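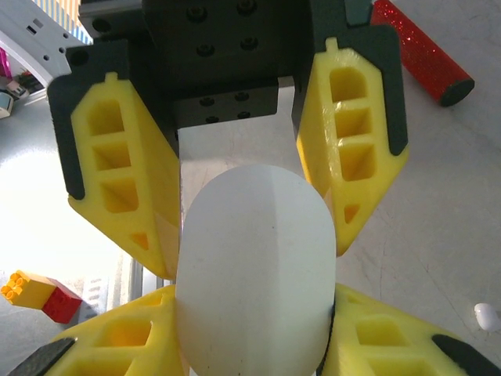 White rounded piece held between the yellow fingers, Amegashie workroom.

Progress report to Olteck, June

The handling of the white pieces goes forward. We spent 3407 of the 3886 granted for this part, and the rest is kept for packing material. Mawuli Osei checks each surface for small dark specks and writes them in the list. Two points are still open: the seam line, and the labels from Clultitz, which did not arrive yet. We ask you kindly to confirm the new packing list before we order the boxes.

Mawuli Mahama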